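Last updated: Saturday, 7.40pm

Right, I promised a few of you I'd write up what I learned choosing a worktop, and it has got long, so put the kettle on. 1/

We started in September with a very simple plan, which was to replace the old one with something that wouldn't mark. My husband wanted granite, I wanted marble, and my mum (not consulted) wanted us to have a nice sensible laminate like hers. 2/

First stop was a stone yard out at Stoken. If you've never been to one, do go, even if you're only buying a windowsill! They stand the slabs up in rows like library books and you wander between them feeling very small. 3/

What I hadn't taken in is that you're choosing one actual slab, with its own veins in its own places. The little sample square they post you is only a hint. Ours came in the post looking quite plain, and the slab it was meant to match had a great white river down it. 4/

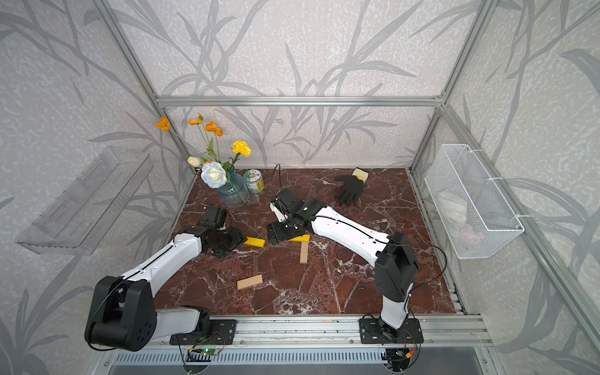 Keith Bolger, who has cut stone for longer than I've been married, told me to take the cupboard door with me and hold it up against everything. I felt a bit daft on the bus with a cupboard door – but he was right, and it ruled out the greens in a minute. 5/

Then money. The offcut we liked best was £1399 before cutting, and a full slab of the same stone was well past £2000. Offcuts are the thing to ask for if your kitchen is small. They don't always put them out, so do ask. 6/

Now the bit that people will argue with me over. Marble stains and it scratches, and lemon juice will leave a dull patch if you let it sit. I asked three different yards and they all said so quite cheerfully. You seal it, you wipe it, and after that you have to be the sort of person who doesn't mind. 7/

I am trying to be that sort of person. 8/

I do love the reds, though. I'd gone in thinking of white marble, as everyone does, and came out with my head full of dark brownish red. It's a much kinder colour in the evening, and to my eye it makes a white cup look lovely. 9/
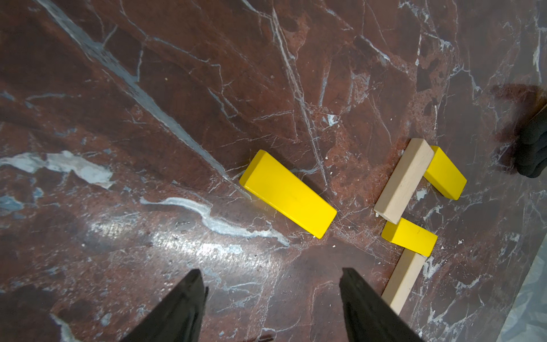
Red-brown marble with the veins running every which way, and a few wooden blocks on top.

Polished or honed was the next question. Polished brings the colour up and throws the light back at you, so think where your window is. Honed is softer to look at and hides those dull patches better, but the red goes a bit dusty. We went polished and I've changed my mind twice since. 10/

Oh, and measure your doorway! And the turn at the bottom of the stairs, if you're in a flat. The fitters from Sindton were very patient with us over that. 11/

It goes in next month, all being well. I'll let you know how the first curry goes. Thank you to everyone who sent advice, even the ones who said laminate (hello Mum). 12/

Comments

Bronwyn Tuhiwai: We've had marble for years and it's covered in rings from glasses. I've grown fond of them. Get the red!

Pearce: Did you ask about the join? Ours has one right by the sink and I wish I'd had it moved.

Doden: Laminate for life. Your mum sounds great.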